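5.3 Unrecovered Grasp Faults in the Letter-Block Task

We now turn to the trials that ended in a protective stop.
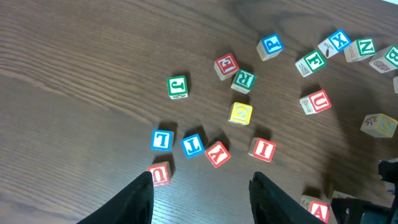

Of the 1539 grasp attempts logged on the Purkstead cell, 994 ended with the correct block lifted and held for the full dwell time. Most of the rest were ordinary misses, in which the fingers closed on air or on the wrong block and the retry routine took over without help. A smaller group of 24 attempts triggered the force limit at the wrist and halted the arm. We treat these separately, as they share a cause that the retry routine made worse.

Figure 4. Wrist camera view of the block task. Wooden alphabet blocks are spread over a wood-grain tabletop, with both gripper fingers entering from below. Block faces are bordered in red, green, blue or yellow, and several letters are rotated or upside down relative to the camera. Note the glare at upper left and the shadows on the right side.

The planner receives a target letter and returns a grasp center and a closing angle. The closing angle is taken from the edges of the detected face, and the clearance check then tests whether each finger can descend beside the block without touching a neighbor. In the layout of Figure 4, a red "E" and a green "R" lie nearly touching, which leaves little room for a finger between them. The clearance check is meant to reject such a pair and ask for a different angle.

In the 24 halted attempts it did not. Replaying the logs showed that the segmentation step had merged the shadow of a block with its side face, shifting the estimated outline away from the true one. The shift was small, but the check used the outline with no added margin, and a finger was sent down onto the top of an adjacent block. Contact force rose until the limit tripped. Letter recognition was correct in every one of these attempts – the fault lay in geometry alone.

The retry routine then added a second problem. After a protective stop it raised the arm, cleared the fault flag, and reused the cached outline in place of a new one. The same descent was commanded again. On one occasion in December the arm repeated the motion until Kátia Meireles pressed the emergency stop. The left finger mount was found bent and was replaced before testing resumed. No one was inside the cell boundary at the time.

Two further conditions affected the segmentation step. Glare on the tabletop lowered the contrast of the wood grain and sometimes produced false edges. Blocks partly hidden behind a finger or the gripper body, such as the red "A" at lower right in Figure 4, were given outlines that ended at the occluding part, so their true extent was underestimated. Neither condition caused a stop without the shadow error also being present.

Three changes were made to the controller. The cached outline is now discarded after any force event. A fixed margin is added on all sides of neighboring blocks before the clearance check. Finally, the arm may clear its own fault flag only once per target, after which an operator must confirm – a rule carried over from the earlier Virkgate cell, where it had been dropped to save time. We then replayed 10 of the halted attempts offline with the new settings. The planner rejected the original descent in each case. Physical trials with the revised controller are reported in Section 5.4.

Related articles
Shadow Removal for Close-Range Wrist Cameras
Protective Stops and Automatic Restart: Notes from the Virkgate Cell
The Taheri Clearance Test for Two-Finger Grippers
Zovby Planner: Retry Behavior Under Cached Perception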